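Search Search this site Go

Rovley Toy Library - Thursday group minutes
Posted December, by Aishwarya Kaimal

Present: Usha Warrier (chair), Said Bouzid, Anas Farah, Aishwarya Kaimal (notes). Apologies Charito Tolentino, at dentist. Started 7 pm, bit late, heating off again.

1. Last minutes. Agreed. Anas says it was the Lamrani puzzles not the Durano ones that came back short. Corrected.

2. Money. 665 in the account after the hall rent. Usha wants 100 kept back for the door lock. Agreed.

3. Loans. Return slips still not being filled in. Said to print new ones, bigger boxes for the name. Overdue list to Charito. One family has had the marble run since summer, Usha will ring them herself.

4. Shape blocks. Long one this. Said wants them sorted by shape, Anas by colour, as the little ones go for colour first. Usha pointed out colour won't tell you if the right peice has gone back, red covers a star and a cylinder for a start. Yellow hexagon is easy enough to spot. Agreed: by shape, one bag per set, drawn outline on the label. Aishwarya to do outlines. Anas not keen but will go along with it.
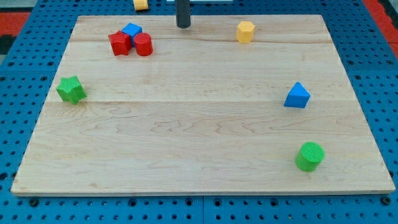 5. Boards and tables. Said would like plain wooden boards for the block play, knots and grain and all, no varnish on top if we can help it. The pale one on the blue pegboard table is a good size and the colours show up well against it. Quote from Skondus for more is 40 each. Usha thinks steep. Anas to ask the timber yard before we order, square corners to be sanded if we buy. Back in January.

6. AOB. Kettle needs descaling. Key to the side cupboard is with Charito, pls don't all ask Said. Donated jigsaws to be checked before they go on the shelf, Usha and Anas doing teh first box.

Next meeting Thursday, same time. Said bringing biscuits.

Recent items
Overdue returns: how to renew
Minutes, November
Jigsaw donations, what we can take
Opening times over Christmas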